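Ticket 1306 – Barrel lengths wrong after catalogue import
Product: Zinico stock and catalogue, dealer edition
Raised by: Clodance Antique Arms
Opened: July 12, 2025
Status: Resolved, one item carried over

Problem as reported

We moved the Arabzadeh collection into Zinico using the Pomix import tool. It is mostly English percussion pistols and cased pairs, with some powder flasks and a few swords at the end. The import finished with no errors shown. When we looked at the public pages, many barrel lengths were wrong. A pair of travelling pistols with 3½ inch barrels is listed at 31 inches. A belt pistol with a 7¼ inch barrel is listed at 71. A customer rang to ask about the first one before we had spotted it.

The old spreadsheet is correct. We have checked it against the handwritten stock book as well.

We have 212 records with a fraction in the length field. Whole-inch lengths came through fine. Bore sizes are fine too, as those were typed as decimals.
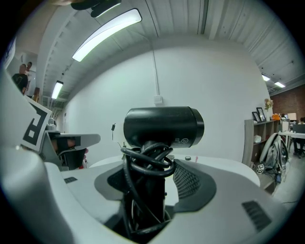
Black camera unit on its stalk, cables looped underneath.

Support, first reply

Thank you for the clear report. Please send the original file as it was before the import, without opening and saving it again. Please also tell us whether the fractions were typed as a single character (½) or as three (1/2), and what is set under Import > Measurements.

For now, set the collection to Hidden. This takes it off the public pages and leaves the records as they are.

Clodance, reply

File attached. It has both kinds of fraction in it. The early entries use the single character and the later ones use 1/2 with a space in front, as two of us typed it up between us. Measurements was set to "Inches, number only", which was how we found it.

Collection is now hidden. Can the lengths be put right without losing the condition notes? We have been rewriting those on the site since February and they are not in the spreadsheet.

Support, second reply

We can repeat the fault here. With "number only" selected, Pomix turns the single-character fraction into 1/2, removes the space, then drops everything from the slash onwards. So 3½ becomes 31/2 and is stored as 31. The typed version ends up the same way.

Your condition notes are safe if you use Update and leave Replace alone. Steps:

1. Export the current records and keep a copy.
2. In Import > Measurements choose "Inches, text as written".
3. Tick Stock number and Barrel length only. Leave every other column unticked.
4. Run the import in Update mode, in batches of 200.
5. Rebuild the search index when the last batch is in.

The limit is given as 1000 rows in the manual, but Update mode is slow on the current release and larger batches can time out.

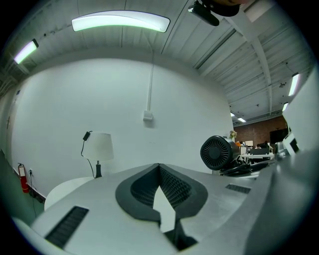 Table lamp with white shade, small black desk fan to the right.

Clodance, reply

Done. The first batch went through cleanly. The second stopped on a pair of duelling pistols where the stock number had a stray space after it. Removed the space and ran it again.

Lengths now read properly. Condition notes all still there – checked every cased set by hand and a fair spread of the singles.

Two things left:

Sorting by barrel length is odd. A 10 inch barrel now comes before a 3½.

The lock photographs on the flintlock conversions are the wrong way up on the item page. They look right in the upload window. 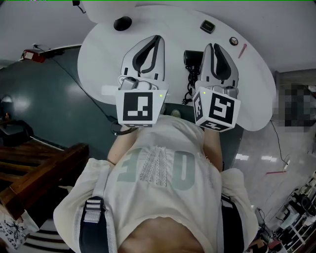
The lock photographs are a separate matter from the lengths, and the import did not cause it. Your files carry a rotation tag, which the upload window reads and the item page ignores. Each lock was photographed from the butt end of the bench, so without the tag the maker's name shows as it would to someone standing on that side. The large lettering on the T-shirt is the same case: upside down when you look down at it from the wearer's end. Turn the files half a circle in your picture editor, save them with the tag removed, and upload again over the old ones. The captions and the order will stay as they are.

Sorting is a known effect of "text as written". The field is now treated as words, so 10 sorts before 3. Add a second column called Sort length, put the decimal value in it, and choose that column under Display > Sort by. Buyers will not see it.

Clodance, reply

Photographs done and the right way up. One sword hilt still shows on its side, but that one was taken like that and we will reshoot it.

Sort length added for the pistols. The flasks and swords can wait, as no one sorts those by length. Collection is public again.

Support, closing note

Fraction fault passed to the Pomix developers. Workaround is "Inches, text as written" with a Sort length column. Carried over: the warning text on the "number only" setting, which should say that fractions are not kept. Please reply on this ticket if any of the lengths change again after the next update.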